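Brillano counts out skewers for Ilten street supper

BRILLANO – The wooden skewers for this year's street supper in Ilten are being counted and sorted by hand, a job that will take up most of March and the better part of a back room at the Sarpong Hall.

The supper kitchen took delivery of 3,512 skewers at the end of last month. After a first pass through the boxes, 80 had been set aside as unfit for use near food, and a further 40 or so went into a tray to be looked at again. Most of those were put back. The kitchen is now working with a usable stock of 3,392, once the 80 rejects and another 40 pulled out later for splits near the tip are taken off the total.

The supper is served on the main street in Ilten and has used skewers for most of its dishes since it moved outdoors. Last year the kitchen ran short before the end of the evening, and the last trays of grilled vegetables went out on paper plates with forks. The order this time was larger, and the sorting was started earlier.

Skewers are checked one at a time. The sorter looks at the point, then along the length for cracks, and turns the stick once to see whether it is straight. Good ones are stood upright in round containers, points up. Bent ones go in a separate box for the bakery stall, which uses them to test cakes and does not mind a curve.
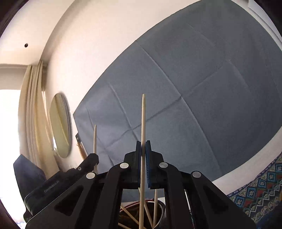 Splinters are the main complaint. A skewer with a rough side can leave fibers in soft food such as melon or fresh cheese, and both are on the menu again. Long skewers with a blunt tip are harder to deal with. They can be sharpened, but the kitchen has decided against it after a trial in which the new points came out uneven and took too long to make.

The finished skewers will be bundled for the stalls. There are 118 bundles on the plan, most of them meant for the grill. The fruit stall will get the smallest share, and the cheese stall asked for the straightest ones it could have. Any left over will stay at the hall for the fall lunch.

Soaking will be done on the morning of the supper, starting at 7 a.m. Only the skewers for the grill go in water. They need at least half an hour, and the kitchen plans to leave them in for longer. The rest stay dry, in closed tubs, until the stalls open.

The skewers were bought through Verkinine, a catering supplier that also provides the supper's napkins and serving trays. The kitchen said the number of rejects was lower than it had expected and that it would not be asking for replacements.

Used skewers were a problem on the street last year, when a number of them ended up in flower beds and between the paving stones. Each table will have a tall can for them this time, and there will be another at both ends of the street. Guests are asked to put the skewers in point down. The cans will be emptied twice during the evening and again after the tables are cleared.

Anyone who wants to help with the sorting can come to the side door of the hall between 4 p.m. and 6 p.m. Hands should be washed on arrival, and aprons are on the hooks by the sink. Children may help with the bundling if an adult is with them. The stall plan for the supper will be posted at the hall once the bundles are done.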